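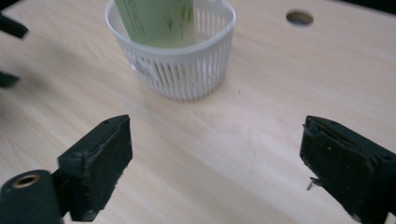 The white basket on the table, with a pale green item standing in it.

Tidy Tables at Udstead: a basket for the small things

Members will be aware that the shared tables at Udstead are in use from early morning until the building closes, and that bottles, wipes and other small items are often left standing on them. Following a request from the users' group, a white plastic basket is to be provided for each shared table with effect from March 22, 2021.

The baskets were chosen by Urho Rantala, Facilities Officer, after a short comparison of three types. An open tray was found to slide too easily, and a lidded box was seldom opened. The basket with a carrying handle was preferred by most of those who took part, as it can be lifted away in one movement when the table is to be wiped. An order for 40 has been placed and the first deliveries have been received.

Each basket is intended for items in common use: the pump bottle, a packet of wipes and pens. Personal belongings, food and drink should not be left in it. Pump bottles should be stored upright, with the head closed where the design allows – a bottle laid on its side may leak on to the table.

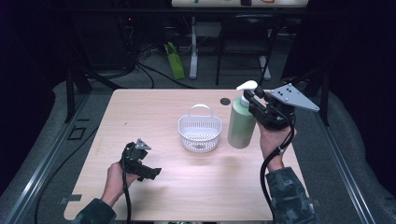
Basket and pump bottle side by side on the light wooden tabletop.

Members are asked to return the bottle to the basket after use and to leave the basket towards the middle of the table, clear of the edges. Tables will continue to be wiped daily by the cleaning team, who will also rinse the baskets every 5 days. Bottles that are nearly empty may be handed in at the Nivora Room, where refills are kept.

The arrangement will be reviewed in August. Comments on the size of the basket, or on its place on the table, would be welcome and should be sent to Thanasis Galanis in the Members' Office, extension 679. Replacement baskets may be requested from the same extension.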